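Print this page | E-mail this page

Setting up the Hisido cell for desktop towers

I've had the PC cell to look after since June and I still get asked how I set it up on a Wednesday, so I'm writing it down (mostly for me, I'll admit!).

Start with the tower on its side, open side up, power supply nearest you. Push it square against your stops before you touch anything else. Then the fixture plate goes on the slats to the left of it, and you bolt it down finger tight, no more, as it'll want a nudge later. 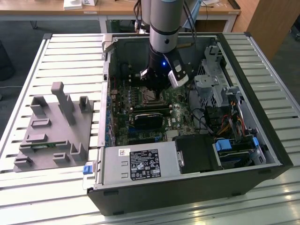 Now jog the arm over at slow speed and teach the hover point first. I use 49 mm above the board, which clears the drive cage with room to spare on our towers – yours may be taller, so check! Save it as its own point and make every move start and finish there. My first program at Vastonura didn't, and I bent a finger on the case rim.

Next, the plate. Touch off on the tall post, go round the other blocks, then come back to the post. If it's out by more than you like, nudge the plate, tighten the bolts properly and do it all again. I allow myself five goes before I stop for tea.

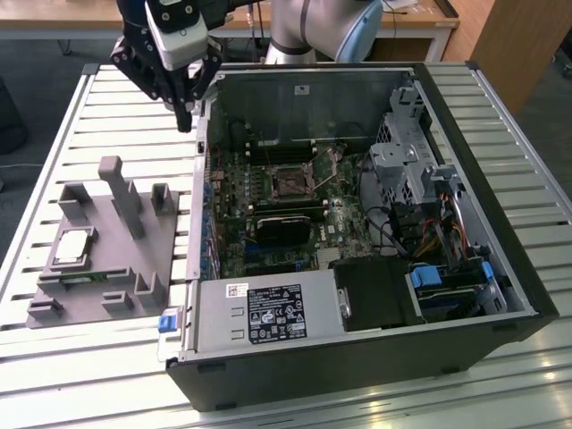 Do the processor pocket last and do it slowly. I drop the speed to 11 per cent, close the fingers by hand on a scrap chip and watch for any sideways drag. Same for the memory slot, only there you want to grip nearer the middle of the stick.

Wipe the finger pads every morning and re-check the post every 900 cycles. I write the readings in the Stanen logbook, in pencil.

Print this page | E-mail this page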